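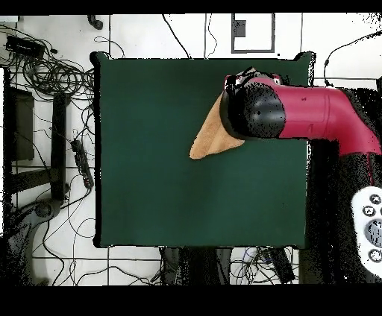 How to learn a song from a chord sheet you don't trust

Most free chord sheets are wrong somewhere. The one I had for "Plokville" put a G under the whole second verse, and the bass plainly moves to E minor halfway through. So before you practice anything, check it.

Start with the bass. Play the recording quietly and hum the lowest note you hear at each chord change. Find it on your low strings and write the letter above the lyric. If it doesn't match the sheet, put a question mark there and keep going.
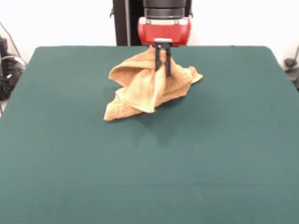
Next, look at the capo marking. A lot of sheets say capo 2 when the writer just liked those shapes. Try it open, then at fret 2, and listen for ringing strings on the record.

Now loop the hard part. I use 16 bars at most, played slowly. People swear by slow-down apps such as Tranden, and I remain unconvinced that paying for one beats the speed setting in a free player.
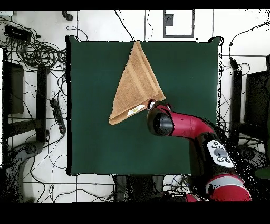
Liam Birkett wrote in to say that six passes at half speed did nothing for his chord changes until he stopped looking at the sheet. Fair enough. Try it both ways.

Leave the strumming pattern for last. The arrows printed on these sheets are mostly guesses, so tap your foot and copy the snare.
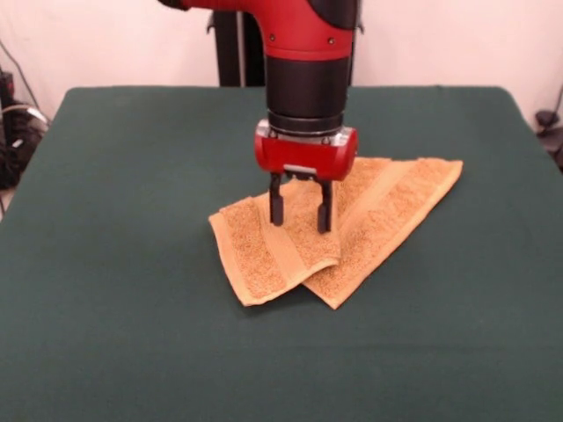
Towel partly folded, gripper at the fabric.

Then play along with the full recording and fix whatever still clashes.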